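Notes for week six: comparing two grippers

I promised a write-up of the gripper comparison after lab, so I've typed up what I said at the bench, plus a few things I forgot to say. Bring these to the next session, because I'm going to skip most of the setup.

We have two grippers to try on the same arm. The Calteo is the linkage type with fingers that swing as they close. The Tangen is the parallel type, where the fingers stay facing each other the whole way. On paper the Tangen looks like the easy choice (the math is nicer, and you only have to think about one number), but I really want you to form your own opinion before you read mine!

The task is bin picking with mixed objects. You reach in, grab one thing, lift it, and put it down somewhere else in the bin. Then you do it again, a lot. We keep the objects small and annoying on purpose. A cup that rolls into a corner is a totally different problem from a toy block with flat sides, and sunglasses are their own special misery.

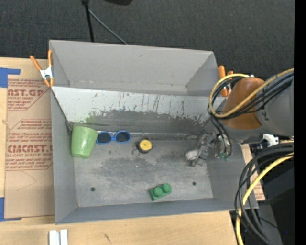
*Fomuvix Teaching Lab, May 5, 2019*

Look at where the cup and the sunglasses are. They're both up against the sloping panel, and the cup is in the corner as well. Before you run anything, sketch how you'd bring two fingers in around that cup. Where does the second finger go? I get a lot of sketches where it passes straight through the bin wall, and I love them all, but the arm won't do it.

The block is a friendlier shape, though it's close to the front wall, so think about which way you turn the wrist. The little yellow-faced thing near the middle has a key ring on it. Do you go for the ring or the body? I say body. Rings slide, and the camera has a hard time telling how high off the floor a thin piece of metal is.

**What we log**

Each try gets one line in the Hodoren controller's log: object, approach angle, finger opening, and the result. Please don't type "sort of" in the result column. If the object left the floor and stayed in the fingers until you told it to let go, it's a pick. If not, it's a miss, even if it was a really beautiful miss.

In March we ran the Calteo for 1,240 tries and the Tangen for 1,736. Those are different totals, so compare rates, please, and split them by object before you say anything about which gripper is better. A gripper that got lots of easy blocks will look great in the overall number.

Set the finger speed to 60 percent for both. I know it feels slow. Faster closing bumps light objects away, and then you're measuring your speed setting and blaming the gripper.

**Cables**

Check the cable loops before you turn the wrist, every time. They need enough slack for the full turn, but a loop that hangs too low can catch on the rim of the bin or on a clamp. Run the motion once at low speed with your hand near the stop button and watch the cables, not the fingers (it's hard, you'll want to watch the fingers).

**For next time**

Pick two of the objects and write half a page on each. Tell me which gripper you'd use, what angle you'd come in from, and what you think will go wrong first. Then we'll run your plans on the arm and see. Guesses are fine, and I don't grade on whether the pick works. I do grade on whether you said what you expected before we pressed start, so put it in writing and bring a printed copy.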